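The kitchen that learns before it opens

Feb 7, 2020

There is a smell you get in the back half of a big catering kitchen at five in the morning, part dish soap and part yesterday's onions, and the crew at Gatside have been working in it for years. They make lunches for offices and a couple of hospitals, and on a busy day 47 people pass through the place between the first delivery and the last mop bucket. Since April they have shared it with 7 robotic arms.

I had expected, I'll admit, either a great deal of grumbling or a great deal of cheerfulness put on for the visitor, and I got a bit of both along with plenty of tea. The arms come from a small firm called Plaltora. They handle the dullest of the jobs: moving trays from rack to bench, clearing counters at the end of a run, setting out containers in rows so somebody else can fill them. One of the prep cooks told me her shoulders feel better than they have since she was in her thirties (she also told me she misses the chatter, as two of her old benchmates have moved to the packing room down the hall).

What has changed most is the shape of the day. The early shift starts later now, which suits anyone with children to get to school and suits rather less the people who counted on the early penalty pay. Gatside put 18 of its staff through a training course over the winter, and they came out of it with a new title, a modest raise and a habit of talking about grip and reach while buttering toast. A dishwasher of long standing now spends half his week in a small office upstairs, telling Plaltora's programmers where a cook would really put her hand.

His office is where I spent most of my afternoon. New tasks are tried out on a computer first, in a make-believe kitchen the programmers named Lūse, and only later sent down to the floor. It's a good deal tidier than the real one, all navy cupboards and marble. 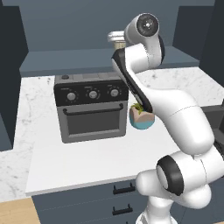

There are 134 of these practice tasks so far, and the dishwasher has an opinion on every one. He worries about clutter, mostly, and about the odd personal thing that ends up on a bench in any workplace. Cooks reach around such things without thinking, he said, and it took him a week to explain to a roomful of clever young people how he does it.

Not everyone is won over. Poresness, the union newsletter pinned up beside the time clock, has been asking for a written promise that no one's hours will be cut, and management has so far offered a friendly conversation. Roughly half the crew I spoke to thought the promise would come. The others shrugged, topped up the teapot and went back to the sandwiches, which still have to be made by hand.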